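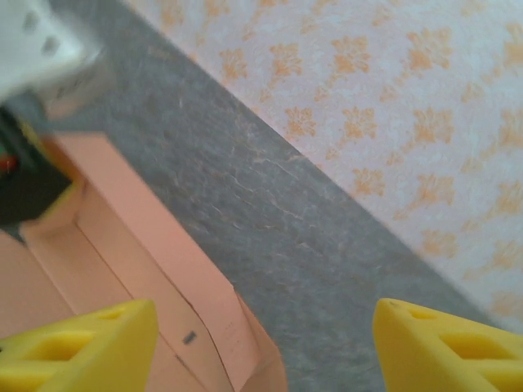 Salmon-pink cardboard box, seen from above.

Monday walk-through, Ouali stockroom and packing area. I started at 7 with Irina Dobre, and she held the flashlight.

1. Exits and aisles
Back door opens fine, front one sticks at the bottom. Pallet jack was parked in the aisle again (I moved it, please don't make me move it again!).

2. Extinguishers
Tags are current. The one by the sink is hung too high for Irina, so it's coming down a foot.
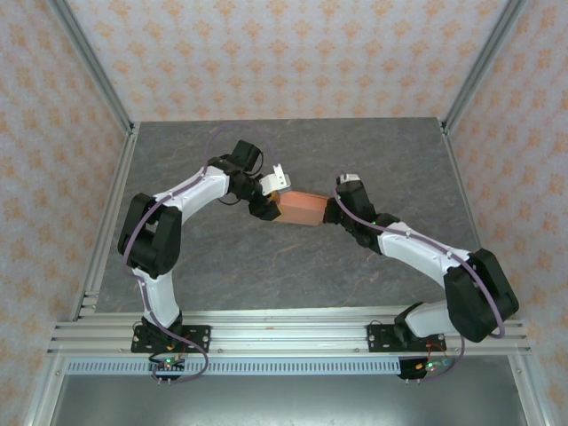
I also want the arrow sign back over it — it fell off in September and has been living in my desk drawer ever since.

3. Shelving
Bay 12 leans. Load limit is 300 pounds a shelf, and somebody had the Lostik cartons stacked to the ceiling. Crisanto Cabanatuan is bringing them down today.
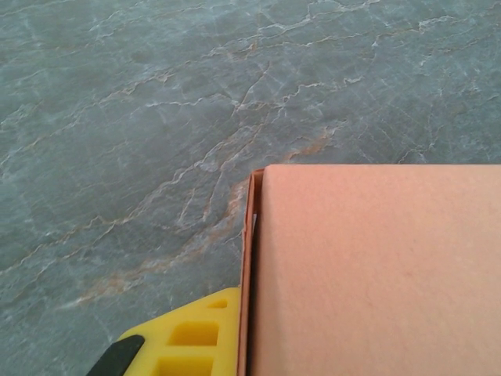
4. Ladders
The tall Vutau has a cracked foot. Red-tagged, don't use it, not even for a second.

5. Lights and cords
Two tubes out over receiving. Orange extension cord is frayed near the plug and went in the trash. 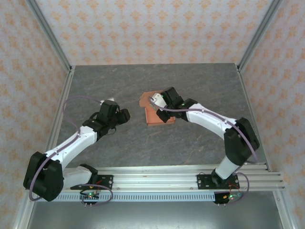 Gray stone-patterned tabletop, rail along one side.

6. First aid kit
Low on the big bandages, and the eyewash is past its date. Ordered both, work order 464.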